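Getting People to Their Second Infusion: My Capstone Report
Community Health Practice, final report, 03/05/2022
Estrella Cuevas

Okay, so the short version of my project is that I spent a semester asking why patients at an outpatient infusion center miss their second appointment. The first one almost everybody makes it to. The second is where things get wobbly, and when I started my placement at Bellance the nurses all had a theory about it (traffic, nausea, the parking garage, fear) and every theory was different.

My aunt went through treatment when I was in high school and I drove her a lot, so I came in with a theory of my own, which was rides. I'm saying that up front since my advisor kept writing "check your bias!!" in the margins of my drafts.

What I had to work with

Bellance gave me a de-identified spreadsheet with 2,759 scheduled visits in it. I'd never opened anything that big and my laptop fan let me know. After I pulled out just the first-time patients I had 436 people, and 163 of them had either missed or moved their second visit. I lumped missed and moved together at first, which was a mistake, and I'll get to that. 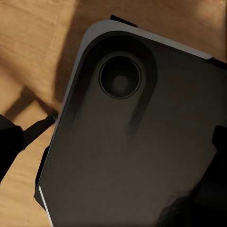
The other half of the project was phone interviews. I wrote a script, got it approved, threw out most of it after the first call, and got it approved again. People do not want to answer "On a scale of one to five, how supported did you feel?" when they've been throwing up. They'll happily talk for forty minutes if you ask what they ate that week, though! One woman gave me her whole recipe for ginger rice. I tried it and it's good.

I took notes by hand during the calls and typed them up the same night. My coding system started as six colors of highlighter and ended as a plain table with a column for the reason the person gave and another for anything else that came up. The second column filled up way faster. 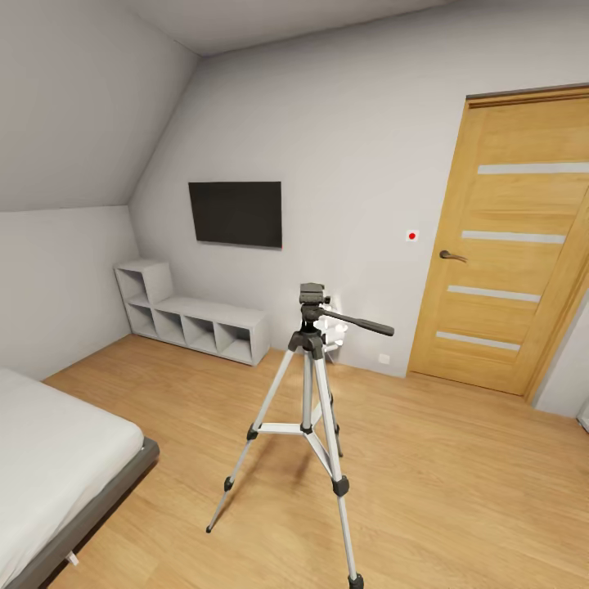 What people told me

Rides came up, but way less than I expected. Most people had somebody to drive them in. What they didn't have was somebody to stay with them the day after, and a lot of them had pushed the second visit to a date when a sister or a neighbor could be around the next morning. That's a totally different problem from not being able to get to the building.

The other big thing was the phone call. Bellance calls patients two days after the first infusion to check on side effects, and the number shows up as unknown. So people let it ring. Then they felt bad, didn't know who to call back, and by the time they reached the front desk they were already sure they were in trouble for something. A man from Leite told me he sat on a mouth sore for days on account of that.

I also heard a lot about the port versus the IV, about the recliners, and about how cold the place is. I put all that in the appendix. My supervisor said the temperature stuff was the part she sent to facilities first.

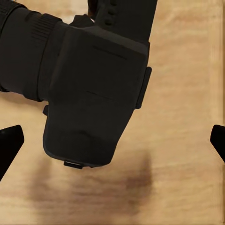 What went wrong

Lumping the missed visits in with the moved ones. Moving a visit often means a person is planning carefully, and I'd been treating those patients like a failure. I had to go back through every row and split them, and I lost most of a week to it. If you're a student reading this for your own project, decide on your categories before you get attached to a chart.

I also only interviewed in English and Spanish. The clinic sees a lot of families from Vavano who speak neither at home, and I don't have a good answer for what they'd have told me. It's the biggest hole in the report.

And my interviews were all with people who came back eventually. The ones who stopped completely didn't pick up for me either.

What I'd suggest

Put a name on the caller ID. Hand people a card with the nurse line on it before they leave the chair. Ask "who's with you tomorrow?" when booking the second visit, and let the answer pick the date. The satellite clinic in Skondbridge already asks that question, and the scheduler there walked me through how she does it.
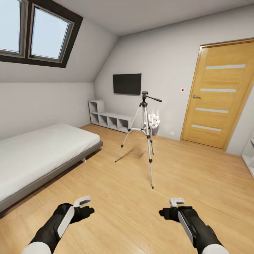 Attic bedroom with a tripod on the floor.

Thanks to the infusion nurses, who let me eat lunch with them and corrected my spelling of every single drug. The interview script and the full coding table are in Appendix B.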